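4.2 Before you run a loading task

I keep these rules short so you'll read them, and I follow them myself at Vemthorpe.

1. Run it in simulation first. I want 2 clean passes before anything moves for real.
2. Set the speed limit to low (yes, even if you're in a hurry!).

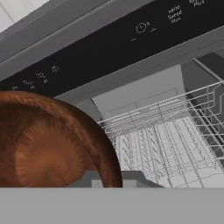

3. Check your clearance to the rack wires, then save the run log with your initials.

Caution: never reach past the door while the arm is powered. Press stop first, every time.

Note: if a pass fails, ask Rangi Sheehan before you change the limits.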